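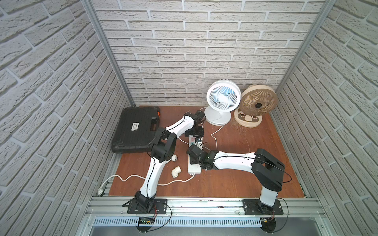 Figure 3. The demonstration cell with the two arms on the front rail. The right gripper is above the power strip.

4. The open day as a place of observation

4.1 Setting

The observations reported in this section were made during the open day of the Vindari building in Wisitow, on 1/2/19. The open day is held once a year and it is free for everybody. Visitors walk through the ground floor, where each group shows its work, and they may stay at one place as long as they like. Our group showed the cell of Figure 3, which we call Jamov in the rest of the paper. The same cell was used for the school visits in March, which are treated in Section 5.

The cell was placed so that visitors could stand on two sides of it. A line of tape on the ground kept them at a distance of 80 cm from the rail. We had first planned a larger distance, but in the rehearsal the persons at the back could not follow what the grippers did, and small children could see only the upper part of the arms. A monitor beside the cell showed the view of the wrist camera.

We did not prepare a special set of objects for the day. The objects on the floor of the cell were household things of the kind we use in our normal work: a power strip with plugs and cables, two desk fans, a black carrying case, and some pipe fittings. Estrella Galindo, who led the demonstration, preferred this to coloured blocks, as she had noticed at earlier events that visitors ask few questions about blocks. With an object they have at home they compare the robot with themselves, and this comparison was what we wanted to hear.

4.2 Course of one demonstration

One demonstration took 6 minutes when there were no questions. It had a fixed order. The presenter first greeted the visitors and named the task, which was to take hold of a plug in the power strip and pull it out. She then asked the visitors what they thought would be difficult. The answers were written down by a second member of the team before the arms moved. After this the arms were started, and the presenter stayed silent until the gripper had closed on the plug. Questions were taken at the end, with the arms stopped.

The silent part was important for us. In the rehearsal the presenter had explained every movement while it happened, and the people listened to her and looked at her face. When she was silent they looked at the arms, and they began to talk with each other. Most of the remarks quoted below come from this part. The remarks were noted by hand and no sound was recorded, so the wording may differ a little from what was said. Remarks in other languages were translated by us.

The arms were under remote operation in a part of the demonstrations and followed a stored program in the others. The presenter told the visitors which of the two it was, but only at the end. Before telling them, she asked them to guess. We come back to the guesses in 4.4.

4.3 What visitors expected to be difficult

The answers given before the start were mostly about force. Visitors thought that the robot would be too strong and would break the plug, or that it would be too weak to pull it out. One father said that the sockets in his kitchen hold so tight that he must put his foot on the strip, and he wanted to know where the robot would put its foot. This is in fact a good description of the problem. The strip is not fixed to the floor of the cell, and when one arm pulls, the strip can come along with the plug. The second arm may be used to hold it down. Several visitors proposed this before they had seen it, and children proposed it more often than adults.

Expectations about seeing were less common. Hardly any visitor said before the start that it could be difficult to find the plug or to tell one cable from another. After they had looked at the monitor this changed, and the cables became the most frequent subject of the questions.

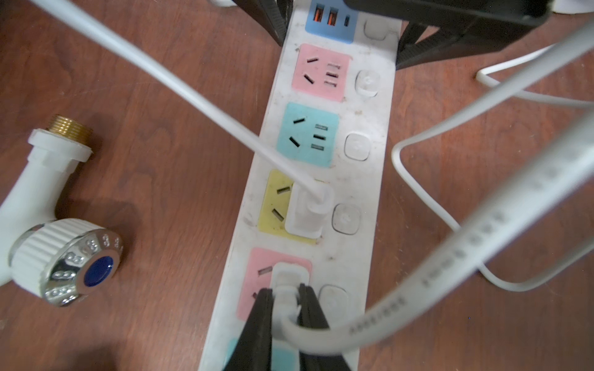
Human and Machine Work Group, Department of Automation, Bonsu College

Figure 4. View of the wrist camera, with the gripper fingers at one of the plugs.

In the view of the wrist camera (Figure 4) the two black fingers come in from below and hold a plug between them. A flat cable with small print on it belongs to this plug and runs in a bend to the right, where it passes close to the camera and becomes large and blurred. A second plug sits in the yellow panel, and its thin cable goes over the neighbouring panels to the upper left. A third cable lies in a loop at the right of the strip. For a person standing at the tape these cables are easy to separate, as the person can move the head. On the monitor it took visitors a moment to say which cable belonged to which plug, and some of them followed it with a finger on the screen.

The coloured panels were a help in talking about the strip. Visitors said "the yellow one" or "the pink one", and the presenter used the same words. There was one difficulty, which we had not thought of in the preparation. More than one panel is pink, so "the pink one" was unclear until the person pointed. A boy solved this by saying "the pink one after the yellow". We later took this expression over into the instructions for our operators, where until then the sockets had been named by a number and mistakes were made regularly.

4.4 Guesses about who controls the arms

When the visitors were asked whether a human was operating the arms, they gave reasons readily. The reason given most was speed. Slow movement was taken as a sign of a program by some and as a sign of a human by others, sometimes inside the same family. Small corrections near the plug were nearly always taken as a sign of a human. One woman, a retired dental nurse, said that a machine would not hesitate, and that she had recognised the hesitation from training young colleagues. In that demonstration the arms were following the stored program, and the hesitation was a waiting time of 2 seconds that we had put in for safety reasons.

We do not report the guesses as a rate of correct answers. The visitors stood in groups and heard each other, and a confident first speaker was usually followed by the others. Some had also watched more than one demonstration and knew the question already. A proper test would need single persons and a room without noise, and an open day can offer neither.

It is still worth saying how the visitors took the answer. Those who learned that a human had been operating were often disappointed for a short time, and then asked if they could try. Those who learned that it was a program asked what would happen if the strip was turned around. We find the second question the more useful one for a demonstration, as it leads directly to the limits of the system. The presenter answered it plainly: the stored program expects the strip where it was when the movement was recorded, and with the strip turned it would close the fingers in the wrong place.

4.5 Questions about the other objects

A part of the questions had nothing to do with the plug. Children asked about the two fans at the back of the cell, above all about the beige one, which has an animal face on its base. They wanted to know its name, and whether the robot was allowed to switch it on. Adults asked about the white fitting with the blue cap in the middle of its knob, which can be seen at the left in Figure 4. A plumber who visited with his daughter explained to the people beside him how such a valve is opened, and which part of it he would not trust to a gripper with flat fingers. He stayed for almost 40 minutes and came back in the afternoon with a colleague.

In the rehearsal we had regarded such questions as a disturbance, and the presenter was instructed to lead the visitors back to the task. During the morning she stopped doing this. Her notes say that the visitors who had first been allowed to ask about a fan or a fitting asked afterwards more exact questions about the arms. We cannot show this with data, but the second observer had the same impression without having read her notes.

4.6 Limits of the observations

The people who come to an open day have chosen to come, and many of them work in technical professions or have children who are interested in machines. Their expectations should not be taken as those of the population of Wisitow. Both observers are members of the group which built Jamov, and they knew in each demonstration who was controlling the arms. This can have influenced what they wrote down. Visitors who left before the end are also missing from the notes, except where they made a remark when going away.

A practical limit was the noise. In the early afternoon the neighbouring room showed a compressed-air experiment, and for this period the notes are short and contain mainly questions that were asked directly to the presenter. For the school visits we therefore moved the cell to the upper floor and used the same order of demonstration as in 4.2, with a longer silent part.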